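Who Decides What Goes on a Grave? Memorial Rules at Biltham Cemetery
Student project report, Qiuyue Xiong and Pascual Gallardo
2023-11-21

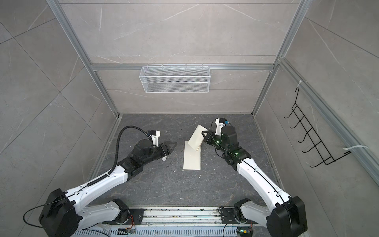
Our starting question was whether the rules for markers at a municipal cemetery do what the people who wrote them say they do. Biltham has had written memorial rules for 23 years. The town's leaflet says they keep the grounds "safe, dignified and easy to maintain." We took those as three separate claims and tried to check each one. We came away doubtful about two of them.

What we looked at

We walked Sections C and D of the cemetery and recorded 200 graves. For each we wrote down the type of marker, the material, whether there was a kerb or border, and anything placed on the plot. We also read the current rules and spoke with Rokeya Siddiqui in the cemetery office and Kristóf Lakatos, who cuts and sets stones at Harries, a monument firm on the edge of town. Both were generous with their time. Neither agreed with everything below.

Safety

This is the claim that holds up best. Upright stones have to be fixed to a foundation with a ground anchor, and Lakatos showed us why an old stone held only by mortar can go over with one good push. We have no quarrel with that rule. We would only point out that it applies to new stones. Older ones are tested when somebody gets to them, and we could not find a schedule.

Dignity

The rules ban glass, plastic edging, wind chimes and "unsuitable wording." There is no definition of unsuitable. Siddiqui told us each inscription is judged on its own merits, which sounds fair until you ask to see past decisions. Refusals are not kept on file. One family we spoke to had a nickname turned down, and we found two nicknames on stones a short walk away. That may be bad luck or a change of staff, but a rule that can't be checked is hard to call a rule.

Of the 200 graves, 77 had at least one item the rules forbid. Most were small lanterns or solar lights. We saw no warning tags on any of them. Either the rule matters and is being ignored, or it doesn't matter and should be dropped.

Maintenance

Kerbs are banned in Section D so mowers can pass. We counted 67 plots there with no kerb but with pots, gravel or planted borders, and a mower has to go around those too. The office has no figures on mowing time before and after the ban — we asked twice — so the saving is simply assumed.

Limits of our work

We covered two sections of six, in November, when people may leave fewer flowers. We are not experts on stone. Our instructor, Yufang Liang, also noted that families who were refused are more likely to talk to students than families who were approved, and she is right.

What we would change

Keep the anchor rule and publish the testing dates. Write down every refused inscription, with names removed, and let applicants read the list. Time the mowing in one section for a season before defending the kerb ban again.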